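House rules for a robot in a kitchen

Our rulebook at Edville started as one sheet of paper taped inside a cupboard door. It had three rules on it and two of them were about snacks. 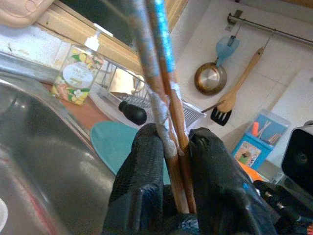
The sheet has since grown to eight rules, and I've come to believe in most of them. I used to work at Grindau, where the safety manual ran to 68 pages and had a chapter on how to read the safety manual. I never saw anyone open it, except once to level a table. So when I was asked to write something for our kitchen work, I kept it short enough to read while the kettle boils.

Rule one is that the stop button lives within reach of whoever is running the session. Within reach means arm's reach. It doesn't mean "I could get there if I jogged." We had a long and heated talk about this on a Tuesday and the joggers lost.

Rule two: one person runs the arm, and that person says "moving" out loud before it moves. You will feel silly for a week. Then you'll catch yourself saying it at home before opening the fridge.

Rule three covers tape. We wrap things so the fingers can get a grip on them, chopsticks above all, and tape gets old. If it's fraying, it comes off and gets replaced before the next round of runs, and you write the change in the log. A pair of chopsticks with new tape is a different pair of chopsticks as far as your results go. I learned this by comparing two sets of runs for most of an afternoon and blaming the software.

Rule four says anything that has been in the gripper doesn't go back to being cutlery. I wish this one hadn't needed writing down.

The rest are about cables, wet counters, closing the log and who wipes the sink. The sink rule gets broken the most. Velton asked for a copy of the whole thing in July and sent it back with comments, nearly all of them on the sink rule, so I guess it's the same over there.

The snack rules are still in force, by the way. They just moved to the fridge.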